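`tratau-seat` is the perception and control package we use at Grokville for placing a desktop CPU into an open LGA socket. It reads the wrist camera, estimates how far the processor is tilted relative to the socket, and sends small corrections to the arm before descent.

The data in `episodes/` covers 689 placements on one motherboard, already mounted in its case. Every episode starts with the CPU held between the fingers and the socket lever open.

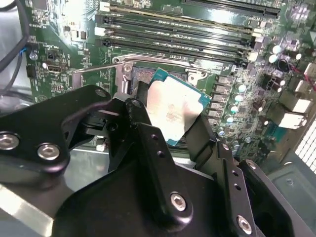
Tilt is estimated from the edges of the heat spreader. Glare from overhead lights shifts those edges, so turn on `mask_highlights` if your bench is brightly lit. The default mask was tuned on 4,000 hand-labeled crops.

## Running

```
pip install -e .
tratau-seat replay --episode 21
tratau-seat run --config configs/pelska.yaml
```

`replay` needs no hardware. `run` stops the arm after 5 rejected pose estimates in a row and leaves the gripper closed.

## Known issues

- Socket detection fails when the lever is down.
- Closing the retention frame is handled in `mao-latch`, a separate repo.
- Finger offsets are still hard-coded in `gripper.py`.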